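Clearing the Coffee Table Without Losing Your Mind (or the Remote)

Last updated: March

The coffee table is where a household keeps everything it has not made a decision about. Mine has hosted dinners, a tax return, half a bicycle pump and, for most of one winter, a jar of screws that belonged to a shelf I no longer own. I have cleared it so many times that I have opinions, and these are they.

Get a tray and keep it there

A tray is the cheapest piece of furniture you will ever buy. Dark ones hide water rings, pale ones hide crumbs, and patterned ones hide everything, including your keys. Pick one with a bit of a rim. On a round table a rectangular tray looks slightly wrong for a week and then you stop seeing it.

Size matters more than looks. It should take the plates and bowls of however many people normally eat on your sofa. For us that's four, on a night when my brother-in-law Alfredo has "just stopped by." And it has to fit through the kitchen door while you are holding it, with your elbows out. Measure it with your elbows out. I did not, and returned a very handsome tray.

Dishes first, always

When you are tired you will want to start with the interesting stuff: the chargers, the mail, the magazine you might read. Don't. Plates go first. They take up the most room and they only get worse with time — rice in particular sets like grout.

Scrape everything onto one plate before you stack. Big plates at the bottom, bowls on top, cutlery in the top bowl. If there's sauce, put a paper napkin between the layers or you'll be washing the undersides too. Carry glasses on a second trip. I know you think you can do it in one. Marites Cruzado, who lived upstairs from me for years, thought so too, and I could tell from my own kitchen how it went.

Chopsticks and spoons

Line spoons up side by side, all facing the same way, and you can pick up the whole row in one grab. Chopsticks want a rubber band or a tall cup. Left to themselves they roll, and they always roll toward the sofa. Plastic spoons can be washed and used again a good many times, though they hate the bottom rack of the dishwasher and will come out shaped like commas.

Cables

Cables do not belong on a table where people eat soup. They are going to be there anyway, so:

Unplug before you untangle. Pull from the middle of the knot and loosen it outward; tugging the ends makes it tighter. Coil each one loosely around your hand and close it with a bread tag or a twist tie. If you can't say what a cable is for, put it in a bag, write the month on the bag, and throw it out when you find it again. Consolacion, my mother's cousin, has a drawer of them going back to a phone that folded.

Keyboards and other small gadgets get tipped upside down over the trash and tapped. You may want to look away.

Glass tops

I have had wood, I have had tile, and I now have black glass, which I would recommend to anybody who enjoys dusting. Every fingerprint shows, and so does whatever you wiped it with. What works:

1. Take everything off. Wiping around things leaves a map of them.

2. Dust dry first, with a soft cloth. Grit plus water plus elbow grease equals scratches.

3. Set dishes down and lift them straight up again. Dragging is what marks glass, and a tray under them takes care of most of it.
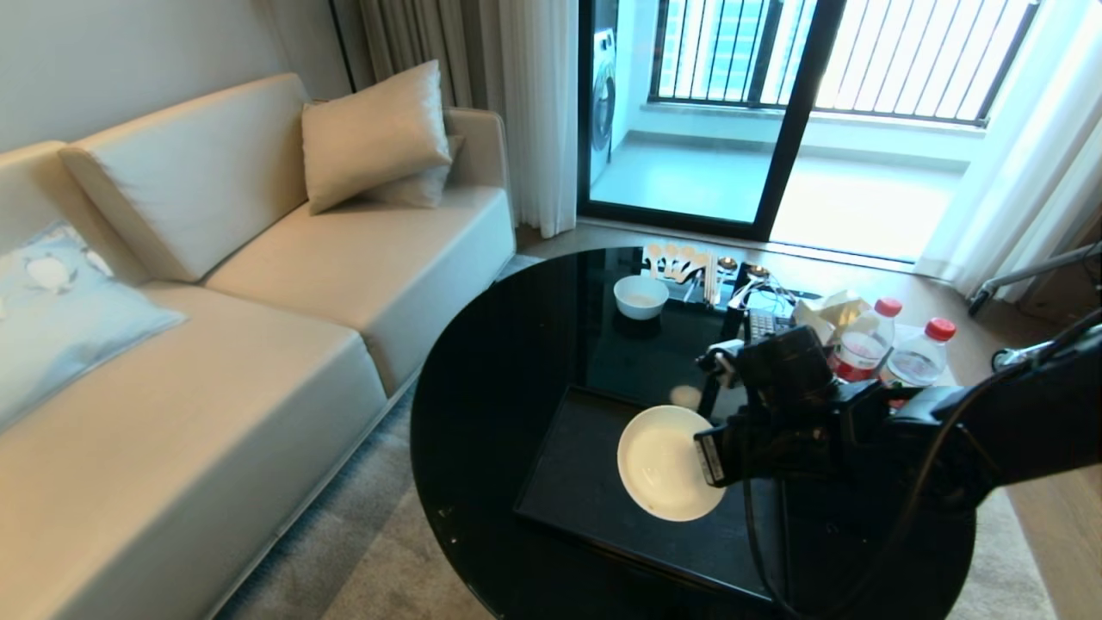 4. Wash with warm water and one drop of dish soap. One. Two drops and you'll be rinsing until bedtime.

5. Dry right away with a second cloth, moving from the middle out. Then crouch down and look along the surface toward a window, and do the bits you missed.

Water bottles and tissues

Half-finished bottles breed. Give each person a strip of masking tape to mark theirs, or do what I do and pour all the leftovers on the plants after dinner. Tissue boxes can stay, but on a side table or the arm of the sofa, where a sneezing person can reach them without leaning over the noodles.

Then the sofa

Shake the cushions while you're there. Crumbs on cream upholstery can be lifted with the brush end of the vacuum; rubbing them in with your palm is how they become permanent residents. Vacuum the carpet last, after the crumbs have come down to join it.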